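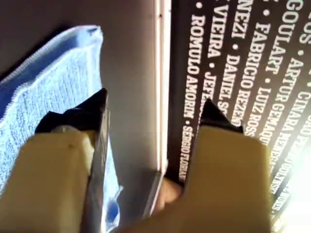
Euan Leckie wants to talk about cloth. He runs the open day at the Prollutley workshop, has done for 5 years now, and before I have my coat off he is telling me that folding is where every gripper gets found out. "Boxes are easy. Boxes hold still. A cloth has no shape until you give it one." So cloth it is. A blue microfiber one, folded on the gray, the two cream fingers with their black tips coming up to it. Ribbed weave, lighter stitching along the border, and Leckie likes that stitching a lot. "Edge you can find," he says. "Give me an edge and I've got a chance." Next to it the black panel with the names in white capitals, row after row, which visitors lean in to read when they ought to be watching the fingers.

It's Tuesday, a little past two. August, hot, doors propped open. Two groups of visitors are booked in for the afternoon and the first is already early.

I ask how the demonstration goes. Quick answer. Visitors get a short talk, then they stand by the table, then someone asks if it can do shirts. "Always shirts," Leckie says. "I say no. Then I say not yet. Then I tell them what it does do, and by then I have lost the kids." He doesn't seem bothered by this.

The arm is a Holtberg, bought second hand. The control software is called Qin and was written in the building over two winters. Leckie did some of it, he says the bad parts. The fingers have been redone more times than he would like. Early ones were wider at the ends and pushed the cloth along like a snow plow. "You want a point. Get under the corner, close, lift. With the wide ones we were just moving laundry around."

And the metal inside the finger? Silver plate, runs down the gripping face. He says it's there for wear. The first set had none and the faces got chewed up in weeks. He'd like rubber on it. Others at Prollutley don't want rubber -- too grabby, they say, the cloth sticks when you let go. That argument is still going on and I got a good ten minutes of it, most of which I can't use.

There is a log. Leckie is proud of the log. Every fold attempt gets a line, who was running it, what cloth, what went wrong. It stood at 1189 attempts the morning I came. I asked what share were good and he made a face. "Depends what you call a fold. Square corners? Fewer than I'd like. Would my mother put it in the cupboard? More." He wont give me a percentage, says the last one he gave ended up on a poster.

The poster was for Brosto, the company that puts up part of the money. What do they get out of it? They clean offices, Leckie says, and offices get through a lot of cloths. Somebody has to fold them. "They're not waiting on us. They have people who fold a stack while I'm still finding the first corner." Does it worry those people, the robot? A few came to last year's open day, he says, and mostly they wanted to show him how to do it faster. One of them got him to change the order of the folds -- long side first. He did the next batch that way and kept it.

The early group comes in at this point. School age mostly, some parents. Leckie breaks off mid sentence and goes to do his talk, so I stand at the back. It's a good talk. Short. He tells them where to put their hands (behind them) and what the red button is for. Hand up straight away. Can it do shirts.

Afterwards, outside, he has a sandwich and I get a few more minutes. What would he change about the day? More chairs. A screen so the people at the back can see the fingertips, because all the interesting stuff happens in a space no bigger than a matchbox and from three rows back you see an arm and not much else. He'd also let visitors drive it themselves. They tried that once, a slow mode with a hand controller, and the line went out the door.

"People are really gentle with it," he says. "You'd think they'd yank it about. They don't, they creep up on the cloth like its asleep."

Is he doing it again next year? He's chewing. Nods. Wants to try towels by then, thick ones, which he says are a diferent animal altogether because the corners spring back. Then the second group pulls up and he is off again, sandwich still in his hand.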